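Booking a speaker when you've never booked a speaker

Posted September 2018

Right so. Everyone keeps asking how we got someone decent for the Clokton day last year and I keep typing out the same email, so I'm putting it here and then I can just send the link. Quick one, got to be out the door soon.

Background for anyone new. Clokton is our little trade day. Small suppliers mostly, a few retailers, some people who come for the lunch. It runs in October and up till last year we never paid a speaker. We had whoever was willing. Some of those were good! One read his slides out with his back to us for the better part of an hour, and I still hear about it.

So last year I got handed a budget of $2,000 and told to find a proper keynote. All in. Travel, hotel, the lot.

First thing, $2,000 is not much. I did not know this. I rang Prastance, who are one of the speaker agencies, and the woman on the phone was very kind about it but there was a pause. Names you've heard of off the telly are a whole other planet. What that money gets you is someone working, someone local or a short drive away, who speaks a few times a month and wants to do more. Which suited us fine in the end.

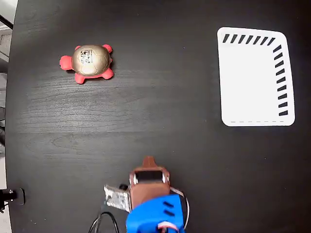
Little gold-shelled turtle on the dark table.

What I'd ask an agency before anything else:

Is the fee all in or is travel on top. Ours was on top. I'd already said yes in my head by then.

How long do they talk for and does that include questions. We had a 45 minute slot on the program and the talk was 30 plus questions, so I had to move morning tea.

Who do they belong to. Some speakers are with one agency only, some are on every website going, and I had two quotes for the same person that were nowhere near each other. Same person! Same talk! Ask for both in writing.

What happens if they cancel. And what happens if you cancel. Different answers, read the page.

Can you film it. We wanted to put the talk up for members who couldn't come and that turned out to be extra. Fair enough I suppose, it's their living, but I'd half promised it already in the newsletter.

The form

The agency sends you an enquiry form and it is long. I did it badly the first time. Where it says "audience" I put "mixed" which is no use to anyone. Second go I wrote down properly who would be in the room, what they sell, what they'd been grumbling about that year, what time of day it was and whether they'd have eaten. Got a much better list of names back. Seven to pick from, and I could of been happy with four of them.

Watch the whole video, by the way. Not the showreel. Showreels are all clapping and music and a person striding about. Ask for one full talk with no edits, even a rough one filmed from the back. I dropped my first choice after watching a full one, lovely showreel, but the actual talk was a long ad for a course.

And get on the phone with them before you sign. Ten minutes is plenty. I asked ours what she'd need from us to make it a good day and she said a clock she could see from the stage and a lapel mic. Easy. Another one wanted to know if he could sell books at the back, which I didn't mind, but I'd rather know before than find a trestle table in my fire exit.

The room

We use the Mendoza, the function place down past the station. Good carpark, average coffee. The main room fits 149 and they are strict on it, which is worth knowing when you've got a name on the poster and people start bringing a friend. We had to shut bookings early for the first time ever. Nice problem. Still spent a whole evening writing sorry emails.

Things I forgot about the room: the sound system is theirs and you pay for the person who runs it. The lectern is bolted down – really – and our speaker likes to walk about. Someone has to meet the speaker at the door, and that someone shouldn't also be doing name badges. It was me doing both. She stood in the foyer with her suitcase for a good while and was very gracious about it.
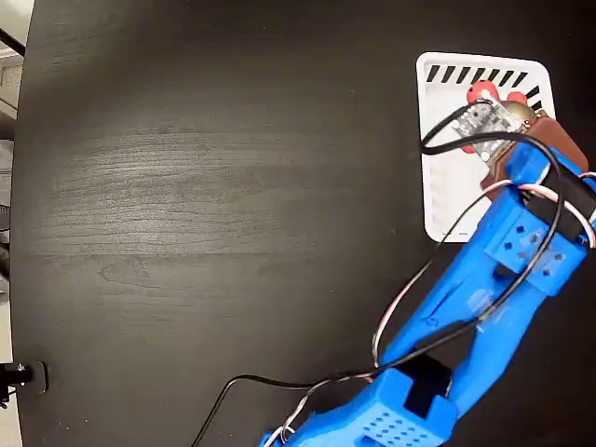 What I'd do different

Start earlier. I started in July for October and half the good ones were gone. This year I made the calls in Febuary and it was a different world, people ring you back.

Put the travel in the budget as its own line. Then you're not doing sums in the carpark.

Pay the deposit the day you get the invoice. Ours sat in someone's inbox for a fortnight and the date was nearly let go.

Send a proper thank you after, and tell the agency how it went too, good or bad. They remember. Prastance knocked a bit off for us this time and I'm fairly sure that's why.

Also if you're using Clelora for the ticketing, turn the waitlist on before you open sales, not after. You can't go back and add the people who missed out, I tried, I was on to their support for an hour.

Could you skip the agency and go direct? Yes, people do. I've done it for the smaller sessions, just emailed someone whose talk I liked and asked. Worked twice, got ignored a lot. For the main one I like having a contract and a person to ring if the flight's cancelled.

Ok that's it, have to run. This year's speaker is booked and signed, will put the name up once the program's back from the printer. If you want the enquiry wording I used second time round leave a comment and I'll dig it out.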